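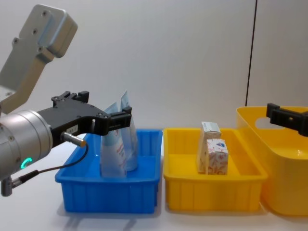
Frequently Asked Questions: Sorting and Returning Tubes

The Bornside Refill and Recovery Service accepts used and unused squeeze tubes from member households, clinics and salons. The answers on this page apply to all Bornside collection points. They were last revised on 8 July 2025 and replace the sheet issued in January.

Which tubes does the service accept?

Members may return flexible squeeze tubes that held hand cream, toothpaste, sunscreen, hair products or similar items for personal care. Tubes may be plastic or laminated. Metal tubes, glue, paint and prescription ointments are not accepted. Prescription items should be returned to a pharmacy.

Must tubes be empty?

No. Partly used tubes are accepted, provided the cap closes fully. Unopened tubes are also accepted and are handled separately under the Prisel donation program, described further down.

How should tubes be placed in a bin?

Tubes should stand upright on their caps, with the flat end pointing up. Product then settles toward the cap, and the printed code on the crimp, where there is one, can be read without lifting the tube. Tubes whose caps are too narrow to stand on may be laid along the side of the bin. Please do not stack tubes on top of one another.

What do the bin colors mean?

Blue bins are for tubes that are waiting to be sorted. Yellow bins are for tubes that have been checked and assigned to a category. A member who is uncertain where a tube belongs should leave it in a blue bin.

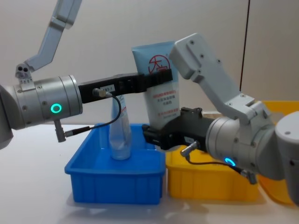
Blue and yellow bins at the sorting table, with a light blue squeeze tube.

May I bring my own container?

Yes, for transport. Tubes must be moved into a service bin on arrival. Bags and boxes left at the counter are recycled at the end of the day and cannot be returned.

How many tubes may I bring at one time?

Households may bring as many as will stand in two bins. Clinics and salons that expect to bring more should request a bulk appointment. The Tondlow collection point received 543 tubes in a single bulk delivery and can accept loads of that size with notice. The Kazlauskienė Street collection point has less storage and does not take bulk deliveries.

How much notice is needed for a bulk appointment?

Seven days. Requests are made on the bulk appointment form, which asks for the name of the organization, the kinds of tubes and an estimate of the quantity. An appointment is confirmed only when a written reply has been sent.

Should I wash the tubes first?

The outside should be wiped clean with a damp cloth and dried. Please do not rinse the inside or cut the tube open. Cut tubes leak in the bins and have to be discarded, along with any paper labels they touch.

What happens to a tube with a damaged or faded label?

It is accepted if the type of product can still be determined. If the print has worn away completely, the tube is treated as unidentified. Its contents are not reused, and it goes directly to material recovery. Members may write the product type on a strip of masking tape and attach it near the crimped end – this is often enough to keep a tube out of the unidentified category.

What is the Prisel donation program?

Prisel distributes unopened personal care products to shelters in the Bornside area. To qualify, a tube must be sealed, must have a readable expiration date and must have at least 13 weeks remaining before that date. Tubes that do not qualify remain with the service and are sorted in the usual way.

Can I get a tube back after I have returned it?

Only while it is still in a blue bin. Once a tube has been moved to a yellow bin it is considered transferred to the service.

How are the bins cleaned?

Bins are emptied, washed with mild soap and left to dry upside down before they are used again. Members who find a sticky or cracked bin are asked to set it aside and inform the counter.

Is there a charge?

Households are not charged. Clinics and salons pay an annual membership fee, listed on the Fees page. There is no additional charge for bulk appointments.

Related pages: Accepted Items; Fees; Bulk Appointment Form; Collection Points and Hours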